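Workshop Tips: Setting Up a Bench for Recording Two-Arm Examples

Small-object tasks look easy on paper and use up more recording hours than anything else on the schedule. The notes below cover bench setup for earbuds and their charging cases. Most of them apply to any small, glossy part that has to be held by one arm and worked on by the other.

Boards and seams

If the work surface is made of two boards, put the seam behind the working area. A fingertip that catches a seam will drag the board, and the example is spoiled even if the part ends up where it should. Check the seam at the start of each session with a fingernail. If you can feel a step, shim the lower board with card until you can't.

Wipe pale boards with a damp cloth and let them dry before recording. Skip furniture polish. It leaves a film that ends up on the fingertips, and white plastic slides on it.

Containers

Pick strong, flat colors. White earbuds on a pale board are hard to pick out in head-camera footage, and an operator working from a monitor will hesitate over them. Hesitation gets recorded along with everything else, and the model learns it.

Low walls are better than high ones. Long tapered fingers need to come in at a shallow angle, and a deep bin forces the wrist up into its own cable.
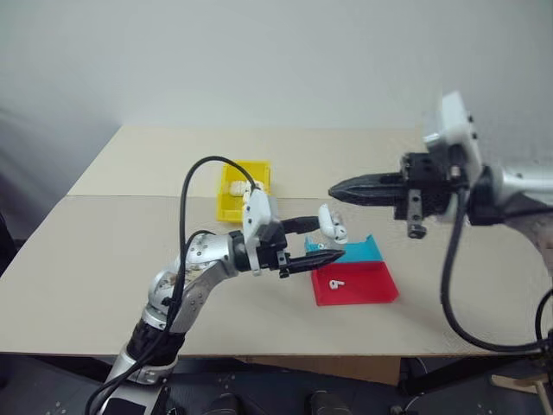 Cable slack is the next thing to set. Move each arm through its full reach by hand with the power off. Leave enough loop at the wrist for the farthest pose plus a hand's width. Too little slack pulls on the connector. Too much hangs in front of the camera or sweeps parts off the board. Tie the cable to the forearm with hook-and-loop strap; zip ties have to be cut every time the routing changes.

Fingertips

Clean the pads with isopropyl alcohol every 56 examples, or sooner if a case slips twice in a row. Replace ridged pads when the ridges look rounded under a flashlight. Change both fingers on a gripper together. One new pad against one worn pad turns the part as it closes.

Set the grip force on a closed case first, then test it with the lid up. A force that holds a closed case steadily can put enough load on an open one to start the lid moving.

Recording habits

Start every example from the same rest pose, but move the containers a little between takes. We shift ours by up to two finger widths and turn them slightly. If everything stays put, the model learns the spot on the table and ignores the container.

Keep failed grasps when the operator recovers cleanly. Delete the ones where somebody reached in. Label them at the time, in the log, with a short reason. Sorting 1,000 unlabeled clips in February cost us more than the recording did.

Stop for five minutes when the operator's motions get jerky. It shows in the joint traces before the operator will admit to it.

Handing over between arms

The holding arm should be fully still before the second arm closes in. Have the operator present the open side of the case to the free gripper and pause briefly. Approach along the line of the fingers. A sideways approach tends to knock the lid.

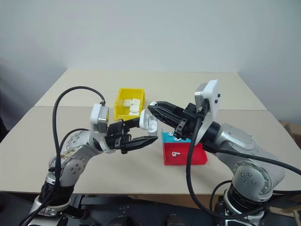

Goltcombe, October 14, 2024

Two changes to the earlier version of this page. Kwabena Issahaku pointed out that the alcohol interval was given per session, and sessions here vary too much in length for that to be useful. It is now given per example. The section on cable ties is also new.

Readers using the Isum log template should add a column for container position. A coarse grid reference is enough, such as B3 or C2. Without it there is no quick way to see whether the takes are bunched in one corner of the board.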